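Two weekends with a wrist camera and a simulated kitchen

I finally got the simulated kitchen running well enough to compare cameras properly, and I've been grinning about it since Saturday. Elżbieta Jasińska sent me the scene files back in January (she keeps a whole folder of them, all named Lalcombe-something) and they sat untouched while I fought with my graphics driver. The driver lost in the end.

The question I wanted to answer was pretty plain. If you only get one view to work from, do you want it on the wrist, looking out past the fingers, or up on the body looking over the room? I'd always said body. Everybody I know who does teleoperation says wrist, and says it loudly.

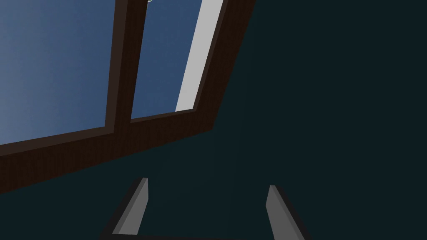
My controller is the old Zemen one with the sticky left trigger, and I set it to a fairly slow arm speed, 5 on a dial that I have never once turned past 8. I gave myself an hour with each view and no peeking at the other one. I also switched off the little map in the corner, which felt cruel for the first ten minutes.

Wrist first. What I love is that the fingers stay put in the view. Your hand is always in the same place and the world swings around it, so once you're near something you can line up by feel, almost. What drove me up the wall was getting there. Tip the wrist back a bit too far and you get wall, a bit of window, more wall, and no idea which way the counter went. I got properly lost twice -- the second time I just hit reset and made tea. 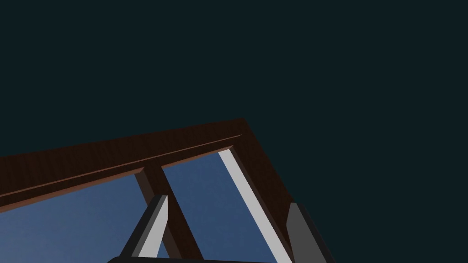 Marjorie Tindall suggested a trick that helped a lot: pick one thing in the room with straight edges and learn what it looks like from odd angles. After that I could level the wrist from the tilt of a window frame without thinking too hard. It takes practice, but it's the fun kind!

Close work is where the wrist view wins, and it isn't even near. With the toy parrot I could see the gap between the fingers and the beak pointing down into it, and that's the exact bit of information I was always guessing at from the body camera.

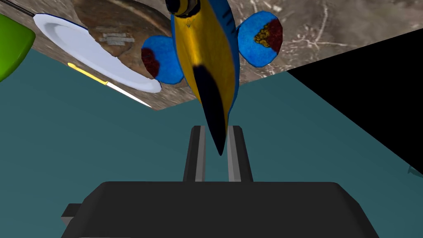 The body camera, and what I'd pick

Posted by Jade Parsons
Mon 18 March

I wrote this half separately, so forgive the change of mood (I'd had lunch). 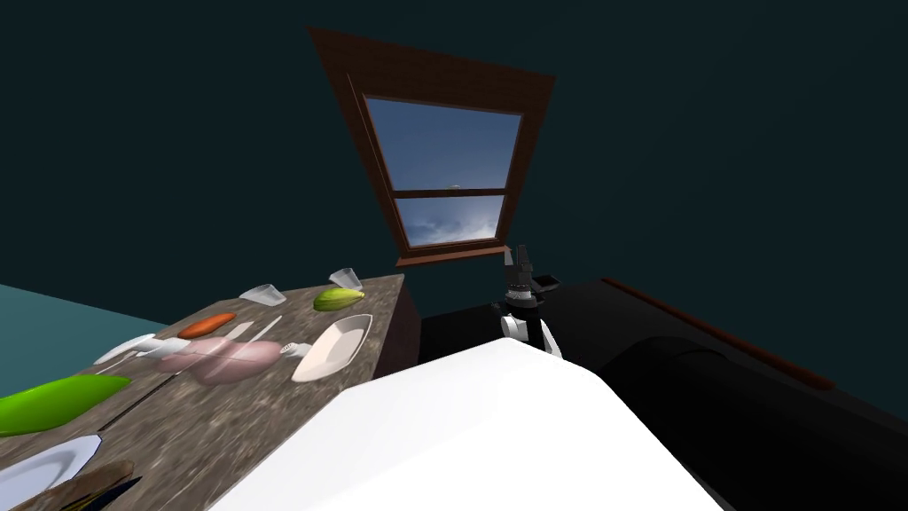
by Jade Parsons, with notes from Marjorie TindallThe body view is so much calmer. You get the counter running off toward the window, the carrot, the cups on their sides and the arm all at once, and planning a reach feels like planning a reach. Then you arrive, and the gripper is small and far off, and you're guessing at depth again.

So I've changed my mind, mostly. If I could keep only one it would be the wrist, with a slow controller and a lot of patience. With two, I'd use the body view to travel and the wrist for the last stretch, and I'd want the swap on a button under my thumb. Zemen lets you map that, but the menu is buried and it forgets the setting when you unplug.

Next up is the same comparison with a wider lens setting on the wrist. Elżbieta thinks it will fix the getting-lost problem and I think it will make the fingers look like noodles. If you've tried it, leave a comment with your settings, please!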